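Guest Questions
Flekar House, Fikamthorpe
Page last updated June 27, 2024

What time can I check in and check out?
Check-in starts at 3 p.m. and check-out is by 11 a.m. If your room is ready early, the front desk will text you at the number on your booking. Bags can be left in the locked room behind the desk before check-in and after check-out at no charge.

What if I arrive late at night?
The front door locks at 10 p.m. You will get a door code by email on the morning of your arrival. The code works on the street door and on the side door by the parking lot. Your room key will be in a numbered box inside the street door.

How many rooms are there?
The hotel has 31 rooms on three floors. Of these, 29 are doubles or twins and 2 are family suites on the top floor. Each suite sleeps four and has a small kitchen with a two-burner stove, a refrigerator, a sink and basic dishes. The other rooms have a kettle and a mini fridge.

Is there an elevator?
Yes. It serves all three floors and opens next to the front desk. It does not go down to the bike room, which is reached by a ramp from the yard.

What furniture is in the rooms?
Every room has a bed or beds, a closet, a desk or table, one armchair and a reading lamp. Rooms facing the yard are smaller and have the desk under the window. If you need a second chair or a crib, ask when you book. We have a limited number of cribs and can't promise one on the day.

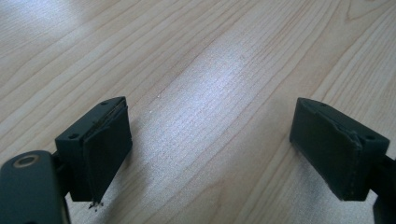 Is breakfast included?
It depends on the rate. Rates marked "Room and Breakfast" include it. With any other rate you can add breakfast at the front desk until 9 p.m. the night before. It is served from 7 to 10 a.m. in the Muñoz Room on the ground floor. There is a hot counter, bread from a bakery in town, fruit, cereal and yogurt. Gluten-free bread is kept in the kitchen, so please ask the staff for it.

Can I get dinner at the hotel?
We don't serve dinner. The Grukitz, across the street, is a separate business and takes reservations directly. Guests may bring takeout back to the Muñoz Room after 5 p.m. and use the plates there.

Do you allow pets?
Dogs are allowed in the ground floor rooms only. Please mention the dog when you book so that we can put you on the right floor. Dogs can't be left alone in the room or brought into the Muñoz Room during breakfast. We don't take cats or other animals.

Where do I park?
The lot behind the building is free for guests and can't be reserved. Enter from the lane, as the street side has no access for cars. If the lot is full, the public garage by the station is a six-minute walk. We don't have a charger for electric cars. The garage does.

How often are the rooms cleaned?
Rooms are cleaned every second day during a stay. Towels left on the floor are replaced, and towels on the rack are left as they are. If you would like daily cleaning, tell the front desk and we will add you to the list. If you don't want anyone to come in, hang the card on the outside handle before 9 a.m.

Bathrooms have soap and shampoo. Toothbrushes, razors and extra toilet paper are at the desk at any hour when it is staffed. 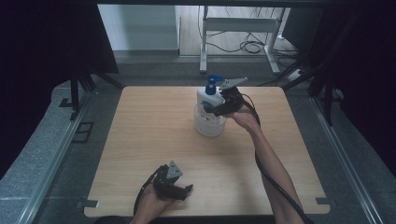

Conditioner and body lotion aren't put in the rooms as standard, but we keep them in stock. Guests with allergies can ask for unscented soap and for bedding washed in unscented detergent. We need a day's notice for the bedding.

Is there Wi-Fi?
Yes, in all rooms and shared areas. The password is on the card with your key. The signal is weakest in rooms 30 and 31, at the far end of the top floor.

Can I cancel?
Flexible bookings can be canceled without charge until 6 p.m. the day before arrival. Saver bookings are not refundable, but we will move the dates once if you write to us at least a week ahead. Bookings made through another website have to be changed through that website.

Are you open all year?
We close for most of February for painting and repairs. The exact dates are shown on the booking calendar. Email is still answered during the closure, usually within two days.

How far is the hotel from the station?
It's a five-minute walk on level ground. Leave by the main exit, turn left and follow the street past the post office. Bus 83 also stops outside the hotel, but it doesn't run in the evening.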